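## A cork board for the junk drawer stuff

I love a cork board for this! Write one thing you're always hunting for on each sticky note – tape, scissors, spare keys – and pin it up where the whole house can see it. I got mine going in March and I still get a little thrill from it.

Lay the board flat on a table while you arrange things (so much easier than doing it on the wall), and give every note a push pin, as the sticky strip lets go of cork pretty fast.

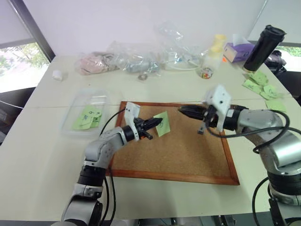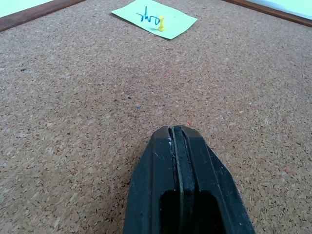 *A light green note on the speckled cork.*

Keep the spare notes in a clear tray nearby. Mine holds about 20, plenty for one kitchen! Stick to big, dark letters – pencil is hopeless from across the room.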